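Cheap Imports and Small Growers: The Nurville Trade Agreement
Project report, Agricultural Economics

1. Background

Our group looked at how a proposed trade agreement could affect fruit growers in the Nurville district. The agreement would lower the import duty on fresh fruit in stages over nine years. Growers say that cheaper fruit from larger countries will push them out of the local markets. Importers say shoppers will pay less.

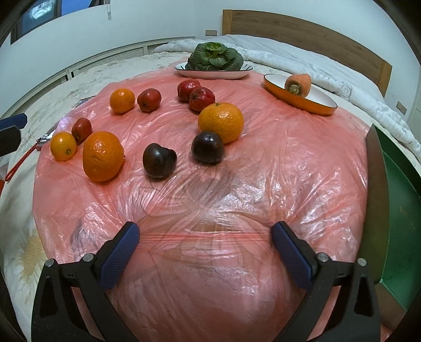
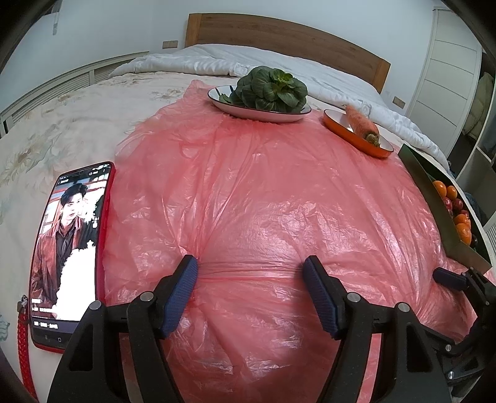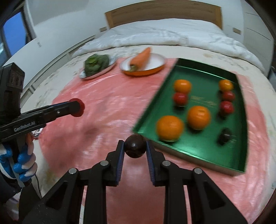
We chose fresh fruit because it spoils quickly. A grain farmer can store part of the crop and wait for a better price, but a grower with ripe fruit has to sell within days. A drop in price during the harvest weeks therefore hits the whole year's income.

2. Method

We interviewed 16 growers and 13 market traders between January and March. All of the growers farm near Nurville or in the Clandine valley. We used the same list of questions for everyone, but let people talk about other things if they wanted to. We also read the draft tariff schedule and the written objections sent in by the Osman Growers' Union, which has 3,000 members.

Two of the interviews were done by phone and are shorter than the rest.

3. What growers told us

Most growers were against the agreement. Their main worry was subsidies paid to farmers abroad, which let exporters sell below what it costs to grow the same fruit in Nurville. Several asked for a minimum import price during harvest. Others wanted fruit left out of the agreement completely.

Water and transport costs came up more often than we expected. Some growers said they could compete on price if the road to Clandine were repaired - at present, they lose part of each load to bruising. One grower supported the agreement and hopes to export through Onance, a packing firm near the port.

4. What traders told us

Traders were divided. Those with cold storage expected to gain from a steady supply all year. Those who buy from farms each morning thought they would lose customers to the supermarkets.

5. Limits of the study

Our sample is small and we did not speak to shoppers. The tariff schedule is still a draft, and the safeguard clause, which would allow duties to go back up if imports rise too fast, has no trigger level filled in yet. We could not judge how much protection it would give.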